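Visit to the Nelluvell Golf Club Turf and Equipment Open Day
Report for the regional greenkeeping circle, 7 January 1999

Nelluvell opened its maintenance facility and back nine to visiting greenkeepers and course managers for a single day. The program ran from a morning talk in the clubhouse to a closing session in the workshop. I attended on behalf of our club with a short list of questions, most of them on green drainage and winter mowing heights. These notes follow the order of the day.

Arrival and site

The course sits on a gentle west-facing slope over heavy clay, with a sand cap on the rebuilt holes only. The older holes still rely on tile drains, and it shows on the approaches, where the turf was soft underfoot and traffic was roped away from the collars. Parking was on the practice range. Registration took longer than it should have, as there was one list and it was sorted by club instead of surname.

The course superintendent, Dindo Talavera, gave the opening talk. He has been in charge through the whole of the rebuild and spoke without notes. His main subject was the conversion of the greens on the back nine from the original push-up construction to a sand-based profile over gravel. Six greens are finished and open for play. Three remain, and work on those is planned to start in May, after the first spring tournament.

Green construction

Talavera took us first to the thirteenth, the earliest of the rebuilt greens. The profile there is a gravel blanket over a herringbone of perforated pipe, with the root zone mix placed directly on the gravel and no intermediate layer. He said the intermediate layer was left out after the lab confirmed that the gravel and the mix were a suitable match for bridging. Anyone considering the same saving should have the tests done on the material as delivered. The first loads at Nelluvell did not match the approved sample and were sent back.

A cup cutter plug was pulled from the middle of the green and passed around. Rooting was dense in the top part of the plug and thinner below, with a faint organic layer near the surface that he put down to a missed topdressing during the first season. There was no black layer. A second plug from the unconverted eighteenth was pulled for comparison and smelled sour, which made the point well enough.

Ball roll was measured on both greens with a standard meter, three rolls in each direction on the flattest ground available. The rebuilt green was faster and the spread between rolls was tighter. Talavera does not publish green speeds to members in winter and recommended the same to the rest of us.

Irrigation and pump house

The pump house is new. It holds two main pumps and a small pressure-maintenance pump, all supplied by Dratton, with the control panel mounted on the wall opposite the door. The station draws from a lined pond which is topped up from a well and from surface runoff. Total head count across the course is 401, of which the greens and surrounds are individually controlled and the fairways run in pairs.

The part I found most useful was the explanation of how the night program is built. Stations are grouped by elevation so that the pumps hold a steady flow, and the high holes are watered first. Before this was done, the last greens in the cycle were short of pressure and showed dry rings at the edge of the throw. The regrouping needed no new hardware. Our own controller will accept the same arrangement, and I intend to try it before the season.

Winterizing is done by compressor, starting at the lowest hole. The lines had already been blown out, so this part was talk only.

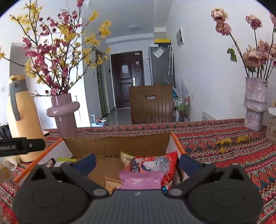 Mowers and reel grinding

After the break we moved to the workshop. The building has a wash pad outside, a parts cage, a grinding room with its own extraction, and a covered bay where the fairway units are parked. Floor drains run to a separator. The layout is sensible: a machine comes off the wash pad, goes over the lift, and leaves by the far door without turning.

The equipment manager demonstrated a relief grind on a walk-behind greens mower with a Sandiso spin grinder. He takes a light cut, checks for taper with a pi tape at both ends and the center, and then sets the reel to the bedknife with a slight clearance. Paper is cut dry along the full width as the final test. Nelluvell stopped backlapping its greens units two seasons ago and now touches them up on the grinder instead. He reported longer bedknife life, but he had no figures for labor, and there was some discussion from the floor about whether a club with one mechanic could keep to that schedule. I doubt that we could.

Winter mowing height on the greens is raised in two steps during the fall and brought down again in smaller steps in spring. Rolling continues through the winter when the surface is firm and free of frost. Grooved front rollers are swapped for smooth ones at the first height change.

Two small items worth copying:
Each cutting unit has a stamped tag, and the grind record is kept by tag number, so a unit can move between machines without its history being lost.
Bedknife screws are replaced at every knife change and never reused.
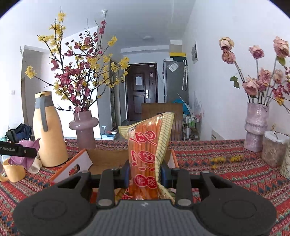
Snack bag held in a hand-held gripper above an open box.

Bunkers and sand

The bunker session was held at the fifteenth, which has the deepest greenside bunkers on the property. They were rebuilt with a fabric liner on the faces and fresh sand from the Jabłońska quarry. The sand is angular and holds a steep face well. It is also firmer than members were used to, and there were complaints for most of the first year that the wedge bounced. The depth was checked with a probe at several points on the floor and was even, though the faces were a little thin toward the top.

Washouts have been reduced, according to Talavera, but not eliminated. He considers the surface water above the bunkers to be the real cause and has cut shallow swales behind the worst of them. On the fifteenth the swale is well blended and a player would not notice it. On the sixteenth it is still rough and marked as ground under repair.

Questions and discussion

The closing session ran to seven questions before time was called. Those of interest to us:

On cost, Talavera would not give a figure per green, but said that hauling was the item most badly underestimated. The access road had to be relaid twice.

On temporary greens, the club used them throughout the rebuild and cut them at a height close to the approach. He would start preparing them a full season earlier if he did it again - the turf never thickened enough to putt properly.

On disease, the new greens had more take-all patch in the first two years than the old ones. This was expected on sand and has declined. No curative treatment was discussed in detail.

On member communication, a sheet was posted in the locker room each week during construction. Play on the open nine held up better than forecast.

Points for our own club

1. Regroup the irrigation stations by elevation before the system is charged.
2. Adopt the tag system for cutting units.
3. Get plugs from our two wettest greens and have the organic matter tested by depth.
4. Defer any decision on grinding in place of backlapping until the labor can be estimated.

The handout with drainage drawings is in the superintendent's office and may be borrowed. It lacks the outfall detail for the seventeenth, which Nelluvell has promised to mail.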